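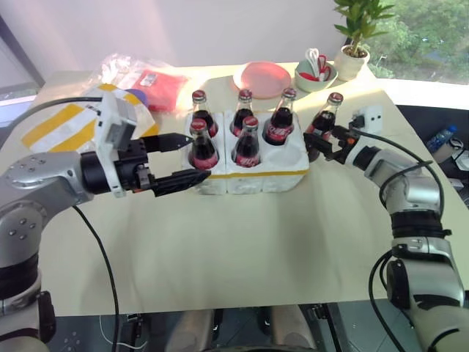
Figure 7. Right gripper closed on a bottle at the neck and upper body, left gripper open at the foam holder.

Section 7. Bottle Holder Task: Set-Up and First Runs

This section covers the two-arm bottle holder task on the Trellov bench build. Finish Section 5 (arm mounting) and Section 6 (joint zeroing) before you start. If you are building at the Hallis shared workshop, sign out the bench for a full evening. The first set-up takes longer than the runs do.

7.1 What you need

Both arms mounted, zeroed and powered from separate supplies
One molded foam holder with bottle slots
Capped glass bottles, all the same shape
Yellow tape
A soft cloth
Safety glasses

Note: Plastic bottles will not work with the grip settings below. They flex, and the gripper reports a hold before it has one.

7.2 Preparing the holder

1. Wipe the underside of the foam and the tabletop. Dust lets the block slide.
2. Run one strip of tape along the foam near the lower edge. Press it flat. A lifted corner will catch a finger tip sooner or later.
3. Put the holder in the center of the table with a long side facing the arms.
4. Mark two corners on the table with pencil so you can put the holder back after a bump.
5. Load the bottles by hand, back row first. Push each one down until it stops.

Caution: Glass bottles of soda are under pressure. Wear safety glasses whenever the arms are powered. Do not use a bottle with a chip or a crack, however small.

7.3 Checking cable slack

1. With power off, move each arm by hand to the holder and back to its rest position.
2. Watch the cable at the elbow. It should hang in a loose loop and never go tight.
3. Check that no loop can hook the edge of the table or the top of a bottle.
4. Tie back any extra at the base. Do not tie it at the wrist - the wrist needs all the slack you can give it.

7.4 Setting the grip

The right arm does the lifting. The left arm stays near the front left corner of the holder and is used to steady the foam if it starts to come up with the bottle.

1. Open panel 3 in the control program and choose the right arm.
2. Set grip force to 18. The scale has no units and runs from 0 to 100.
3. Set speed to 41 percent or lower.
4. Move the right gripper to the first bottle and close it at the neck and upper body. Keep the fingers off the cap.
5. Raise the arm by a finger's width and stop. Look at the foam.
6. If the foam has lifted, lower the bottle, bring the left gripper in to the corner and try again.
7. If the bottle turns in the grip, raise the force by two and repeat from step 4.

Note: Write your final force number on the card inside the control box. The program forgets it after an update.

Caution: Do not reach between the arms to catch a bottle. Press the stop button and let it fall.

7.5 Changing to the multi-fingered hand

The right arm also takes the multi-fingered hand from the Pennington kit. Use the same holder position and the same pencil marks.

1. Power down the right arm and wait for the status light to go out.
2. Remove the gripper and fit the hand. Tighten the screws a little at a time, working across the plate.
3. Route the hand cable over the top of the arm and down the side. Leave a high arc at the wrist.
4. Power up and load the hand profile. The gripper profile will close the fingers too hard.
5. Bring the hand in from the right side of the holder, with the fingers below the caps.
6. Close the fingers slowly on one bottle. Stop if a finger presses on the bottle behind it.
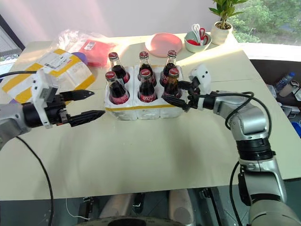
Comment from Harriet Ostrowski, October 18, 2022: I had trouble with step 6 until I changed the order of the fingers. The default profile closes all of them together and mine kept pushing the bottle sideways into the foam. Closing the thumb last fixed it. Could you add that to the manual?

The change is in profile version 57 and later. In older versions, open the hand profile and set the thumb delay to 1,000 milliseconds.

7.6 After each session

1. Return both arms to rest and switch off the right supply first.
2. Take the bottles out by hand and check the foam between the slots for tears.
3. Wipe the finger tips with the cloth.
4. Log any dropped bottle in the bench book, with the force setting used.

Replacement foam is listed under Grandwood in the parts table, Section 11.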